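Kuvero Hand Gripper Kit — Incoming Inspection Checklist with Comments
Site: Tindard workshop, bench 8
Kit on trial from: Rulten
Unit label: 754
Month of check: April

Please fill in every line before the kit goes out to a user. Mark OK, NOT OK or N/A. If you write NOT OK, the comment is required. Old comments stay in the list, do not delete them.

SECTION A. BOX AND PAPERS

A1. Outer box closed, corners not crushed.
OK. One corner is a little soft but the foam inside is good.

A2. Printed manual included, in the language of the user.
NOT OK. The manual is in the box, but page 8 is printed two times and page 9 is missing. Rulten has sent us the page by e-mail. I printed it and put it inside the cover.

A3. Number on the unit is the same as the number on the delivery note.
OK.

A4. Spare pads in a closed bag.
OK. One pair only. The offer says two pairs, so I asked Rulten which one is correct. Still waiting.

SECTION B. MECHANICAL

B1. Finger linkage moves freely from open to closed, no scratching sound.
OK. Small sound on the first closings, then it went away. Please listen again at the next check.

B2. Pivot screws tight on both sides.
OK after work. One screw could be turned with fingers when the unit arrived. Tightened with the key from the kit.

B3. Pads flat on the jaws, no lifted edge, no cut in the ribs.
OK.

B4. Both fingers meet in the middle when closed.
OK. I checked with a strip of paper — it is held equally on the full pad.

B5. No sharp edge where the hand of the user goes.
OK. Edges of the side plates are rounded enough. I passed a cotton cloth over them and it did not catch.

B6. Weight of the unit without cable, in grams.
438. Same as on the data sheet.

SECTION C. ELECTRICAL AND RECORDING

C1. Cable without damage, plug sits firmly.
OK. Keep the cable away from the pivots. The clip for it is small and easy to forget.

C2. Camera lens clean, lens ring not loose.
OK. Clean only with the dry cloth.

C3. Battery holds charge overnight.
OK. 84 percent in the morning, the lowest we accept is 80.

C4. Gu software finds the unit at first connection.
NOT OK. It was found only at the second try. After the update it works at first try, but I leave the line as NOT OK until we repeat it on another computer.

SECTION D. HANDLING CHECK WITH SOFT ITEMS

D1. Fruit is fresh and the skin has no cuts before the check.
OK.

D2. Item stands between both pads before closing starts.
OK. See picture.
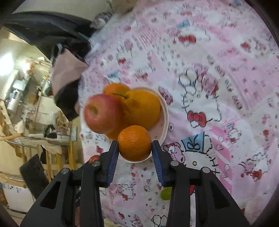
Can the pads be washed after they touch food?
They can be wiped with a damp cloth and mild soap, but only when removed from the jaws, and they must dry fully before they go back.

D3. User knows how to release the item at once.
OK. Explained by voice and also written on the card.

D4. Hair, sleeves and jewelry kept away from the linkage.
OK.

SECTION E. RESULT

Kit may be used for the trial, with open points A2, A4 and C4. For buying more units I would wait for the answer from Rulten about the spare pads. Next check after the trial, or sooner if the unit falls on the floor.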